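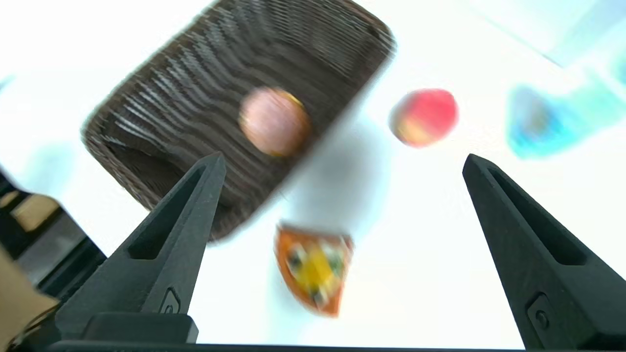 Flostine's comment on my build log was that the arm is fine and my expectations are the problem. Could be. I'd like a second opinion before I spend more money on it.

**Wrist camera smears everything while the arm moves. Is a better camera the fix, or is that wishful thinking?**

Two-finger gripper on a hobby arm in my garage, small camera bolted to the wrist looking out between the fingers. White table, a basket, play-kitchen stuff and fruit. The goal is for it to put things in the basket by itself, using a policy I train on my own demos. I have been at this since December.

What I have:

- 80 demos, recorded by hand with a leader arm
- camera on auto exposure, default settings
- one LED panel over the table, plus whatever comes in the garage door

When the arm is still the picture is fine. When it moves, the fingers stay sharp and everything past them turns to streaks. The basket weave goes to stripes. The policy then hovers, dithers, and closes on nothing about half the time.

Everyone on the build forums says "collect more data." I have my doubts. More smeared data sounds like more smear to me. The other camp says buy a global shutter camera, and that camp always seems to have a link to one handy. Has anyone fixed this without buying something?

Posted by **Grendgate**, April 26, 2024

---

**Hutapea**

You're right to be suspicious of the shopping advice. Global shutter fixes skew, where straight edges lean because the sensor reads out line by line. It does nothing for blur. Blur is exposure time multiplied by how fast the wrist is swinging, and you can get a beautiful smear out of an expensive sensor.

The fingers stay sharp because they ride along with the camera. The table doesn't.

What I'd do, in this order:

1. Turn off auto exposure. Set it by hand to 1/200 of a second and look at the picture while you wave the arm around. If it's still streaky, keep going shorter. Mine lives at 1/1000 for fast moves.
2. It will get dark. Add light before you add gain, because gain just swaps blur for speckle. A second cheap LED panel from the other side did it for me.
3. Watch the white tabletop. On auto it will push the exposure all over the place depending on how much table is in view, and shiny or see-through props wash out on it. I put a gray mat down. A bedsheet would do for a test.
4. Check that the camera bracket is stiff. Flick it with a fingernail while the stream is up. If the fingers wobble in the picture too, you have a bracket problem on top of the other one.

Then re-record. I know, 80 demos is a couple of evenings. But if you train on the old streaky ones and run on clean pictures, you've made a new mismatch and you'll be back here asking about that.

One more thing. I'm not convinced blur is why it closes on nothing. Plenty of policies grab fine from blurry wrist views if there's a fixed camera looking at the table as well. Do you have one? You only mention the wrist.

---

**Flulitz**

just get more demos. i had the same thing and at 407 it started working. never touched the camera

---

**Flostine**

Same thing I said on the log, with more words this time. Slow down your demos. People drive the leader arm as if somebody is timing them, and the policy learns to rush in at the same speed. Pause a beat above the object, then go down. That gives you some sharp pictures right where they matter, and it costs nothing.

I'd try that before Hutapea's list, although item 1 takes a minute and you may as well do it. I would not bother with the mat.

As for 407 demos fixing it, maybe, but did the lighting or the driving change somewhere along the way? Most people get smoother on the leader arm after the first few hundred. I'd credit that before I credited the pile.

---

**Grendgate**

No fixed camera, wrist only. I have an old webcam in a drawer, so that can go on a shelf bracket over the table. Exposure locked at 1/200 for now and it is dark in here. Will redo a batch slowly and report back, though I'm not deleting the old ones until I see the new ones do better.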